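Water Before Winter: Halum's Farmers Count the Cost of Delay

The regional administration of Halum has directed its irrigation officers to complete repairs to the eastern canal before the end of November, following representations from growers in the lower villages. The canal serves 2826 hectares of cereal and orchard land, and two of its main gates have been out of service for much of the season.

Under the scheme approved last year, each registered holding is entitled to a fixed allocation of water and a grant of up to 2000 euros towards new pipework. Of the 757 holdings on the register, 598 have received their allocation papers. The remainder are held up by boundary disputes and by errors carried over from the old land survey - some of them decades old.
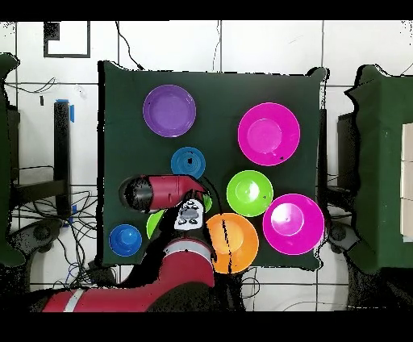
Kosmas Xenos

Michalis Fragkou, who heads the district water office, accepts that progress has been slower than promised. "The papers must agree with the land," he said. "Where they do not, we are obliged to send a surveyor, and we have only three."

Growers in Clusside, at the far end of the canal, take a less patient view. Several have drawn on private wells since the spring, and the cost of pumping has fallen on them alone. The village council has asked that those expenses be set against next year's water charges. The administration has yet to reply.

A revised timetable for the outstanding papers is to be displayed at village offices, and holders with disputed boundaries may lodge their documents with the district office in the meantime.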